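The thread is always somewhere else

Posted September 6, 2018

I have spent most of this year writing software that is supposed to know where a piece of thread is. When I tell people this at parties they wait for the rest of it. There is no rest of it. I look for thread.

The longer version is that I work on the perception and control side of a suturing project. The instruments are good. They were good before I arrived and I have done nothing to improve them. My part is the bit between the pixels and the motion, where a program looks at a video feed, decides that this gray line is suture and that gray line is a highlight on something shiny, and then hands a curve in three dimensions to a planner that believes every word I say. The planner is the most trusting piece of code I have ever met. I tell it the thread passes two millimeters above the tissue and it plans a lovely grasp at two millimeters above the tissue, and the jaws close on nothing with tremendous confidence.

We call the tracker Zuvolik. It was the name of a branch, and then it was in too many config files to remove.

The first version, back in May, was a plain segmentation network. Label the thread pixels, thin them down to a line, match the line across the two views of the stereo pair, done. I budgeted a week for this. On a clean background it was gorgeous, and I made the mistake of showing it to people while it was on a clean background. Then we gave it frames with wet surfaces in them and it found suture everywhere. It found suture in the glare. It found suture along the edge of a metal jaw. In one frame it drew a graceful line down the side of the instrument, around the wrist and off into the dark, and gave it a higher score than the real one.

So I labeled more data. The set stands at 1,528 frames, and I did a good share of them myself, in the evenings, with the radio on. You click along the thread until you lose it, then you decide whether you have lost it because it went under something or because you blinked. The labeling tool, Prodetti, has an undo button that undoes the last thing you did and also, on bad days, the thing before that. I have filed a bug. I wrote the tool, so I have also received the bug.

What did help was giving up on pixels as the final answer. The current version fits a spline, meaning a smooth curve with a sensible number of bends in it, and the pixels only get to vote. If the thread vanishes under a fold and comes out again in the same general direction, the curve carries on through the gap and marks that stretch as a guess. The planner is then forbidden to grab anything marked as a guess. Grasp planning got a lot more boring after that, and I mean it as the highest praise I have.

Crossings are still awful. When a thread loops over itself, you need to know which strand is on top, and the depth difference is less than the noise in my depth. Old stitches are worse, because they are thread too! They're perfectly good thread, correctly detected, and absolutely none of my business. The tracker will follow the live strand up to a knot, meet a tail from some earlier stitch and wander off along it like a dog that has smelled a barbecue. My fix is to start the curve from the jaws, where I know from the arm's own joint readings that something is being held, and work outward from there. It works until the joint readings and the camera disagree about where the jaws are, and they disagree all the time, because the instruments are driven by cables and cables stretch.

Which brings me to calibration, or as I think of it, the part of the job I do instead of the job. We have a small filter that corrects the arm's idea of its tip position using what the camera sees. It was inherited from a project called Daly, and it contains the constant 300 with the comment "seems ok." I have tried 31. It does not seem ok. I've left it at 300 and added my own comment underneath, which says "agreed."

Timing is the other thing. The tracker runs on the machine in the corner known as Steldale, and for weeks the overlay lagged behind the instrument by a maddening little bit. I profiled the network. I profiled the spline fit. I rewrote the spline fit, and was very proud of it. The delay was in the code that drew the green line on the screen for me to look at. With the drawing turned off everything ran on time, except that now I couldn't see it.

Next on the list is getting the tracker to admit when a loop has closed, so that the knot-tying routine can stop asking it every few milliseconds. I also want it to tell thread from needle without relying on the needle being the shinier one, as thread has lately been competing in that category.

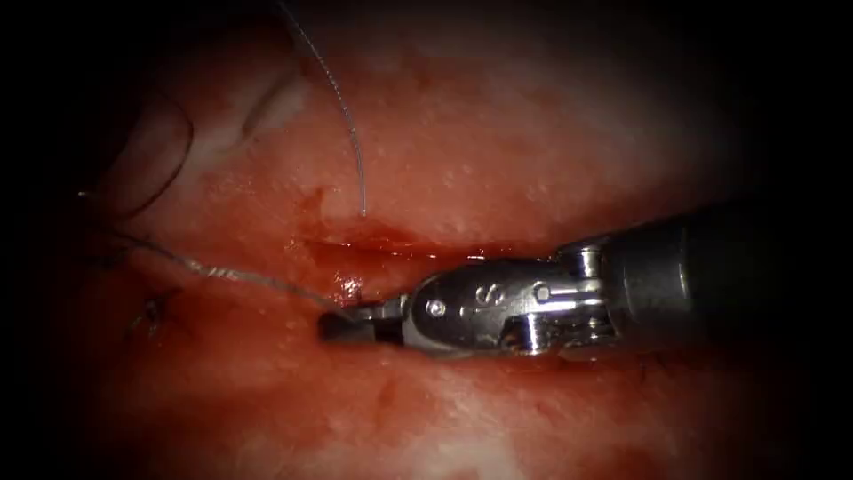
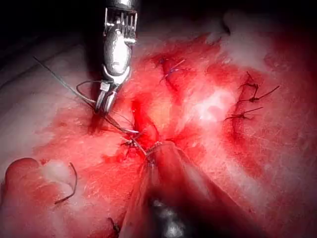 Instruments, tissue and suture, from two different views. Zuvolik gets asked where the thread goes.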